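Teresa Doherty won't let me sit down until I've picked up a screwdriver. "You can talk and work," she says, and slides a dead office PC across the bench at me. So that's how I spent a Tuesday morning at Kinsella, the computer repair and reuse workshop she runs with Rónán Heffernan, with my notebook balanced on a printer and my sleeves rolled up.

They take in old desktops from schools and offices, strip out what's still good and build it back into machines people can use. Last year 2,108 of them came through the door. I asked what happens to the ones that can't be saved and Teresa looked a bit hurt. "There's always something in it. A fan, a stick of memory, a cable. I've had a perfectly good PC out of three bad ones more times than I could tell you."

She started out in accounts, would you believe, and got into this when her own computer packed in and the shop quoted her more than she'd paid for it. "I was raging. I took the side off with a butter knife and had a look." Did she fix it? "I did not! I made it much worse. But I wasn't afraid of it after that."

Rónán is the quieter one (he came over twice, once to borrow my screwdriver and once to give it back). He looks after the hard drives, and he's fierce about them. "People forget what's on there," he told me. "Wages, letters, the children's photos. Every drive comes out and gets wiped before anybody does anything else. I don't care how busy we are."

I'd expected getting a drive out to be a fiddly business, all tiny screws. Teresa says it depends on who made the case. Her favourites are the old Dell towers, and she got quite giddy telling me why. 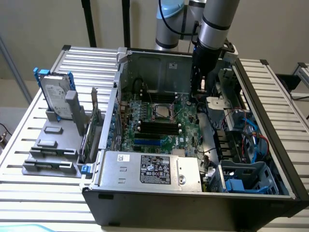
"Lay it on its side, panel off, and you can get at everything," she said. "The drive sits in a blue plastic caddy. Anything blue, that's them telling you where to put your fingers." She's right, too. Once you've been told that, you can't stop seeing it. I had mine out on the second go, and I'll admit I held it up for the room to admire.

The power supply she won't let beginners open, ever, and she said so three times. Take it out whole or leave it where it is.

So what does she want next? More shelves, mostly. And a second pair of hands in February, when the offices clear out their store rooms and the hallway fills up. "You could come back," she said, eyeing my finished pile, which was two computers high. "You're slow, but you put the screws in the tub."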